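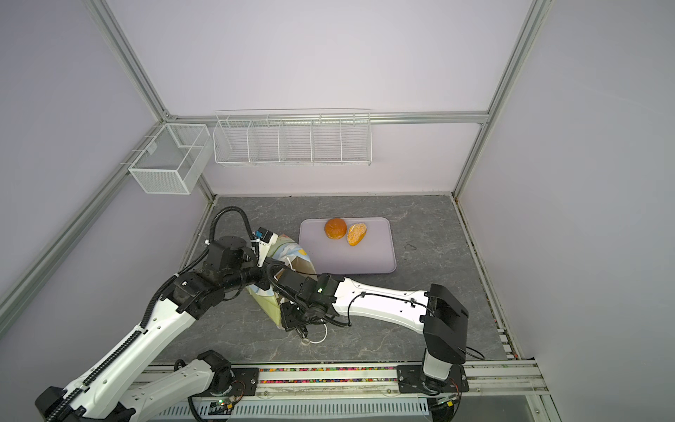

A wire rack with five compartments, all of them empty.

Tomitgate's shopkeepers have until Friday to tell the town what they think of its new paper bag rule, which runs to 32 pages and defines "handle" twice.

Under the plan, stores would charge 6 cents for each paper bag starting in April. Bags with no handles would be free, on the theory that carrying one home is payment enough. Shops that forget to charge could be fined up to $50.

The town mailed out 3239 notices explaining the change. Each came in a paper envelope inside a slightly larger paper envelope.

Manalo, the grocery on the main street, has already put up a sign asking customers to bring their own bags. It also sells its own bags, next to the sign.

Comments can be dropped off at the town office until 4 p.m. The office asks that they be submitted on paper.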